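Subject: Re: [cellar-l] Free SO2 dropping between rackings

Costel Hodžić wrote:
> I racked the Merlot in July and dosed to what should have been
> enough. Two weeks later the free reading had fallen by half.
> Same meter, same reagent. The barrel is topped and the bung is
> tight. Is this binding, or am I losing it to air?

Costel,

Mostly binding, going by the numbers you sent. Your total was 102 mg/L and barely moved between the two readings. Loss to oxygen normally pulls the total down along with the free. If free falls and total holds, the sulfite is still in the wine, attached to acetaldehyde, sugars or pigment.

Two checks before you add more:

Run a blank on the titrant. Iodine solution weakens in a clear bottle on a lit shelf, and old titrant makes the free reading look high. If the first reading was the bad one, there may have been no drop.

Repeat with aeration-oxidation if you can borrow the glassware. Ripper is unreliable on reds. The color hides the endpoint, and some of the bound fraction lets go during the titration.
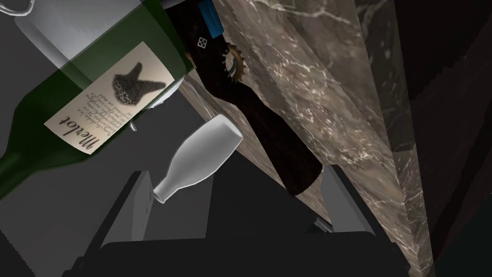 As for the addition itself, split it. Dissolve the metabisulfite in 100 ml of water, add half, stir from the bottom, wait 16 hours and read again. Potassium metabisulfite gives a little over half its weight as SO2, and powder that has been open for a year gives less. Buy a fresh bag each season and write the month on it.

Please post the pH as well. At 3.8 you need far more free SO2 for the same molecular level than you do at 3.4, and a target copied from someone else's wine is no use without it.

On your other question, I have not used the Flolon strips on reds. The Halonen kit works on whites, but the color chart is hard to match in anything darker than a rosé.

Keep the barrel full in the meantime and sample from the same depth each time.

R.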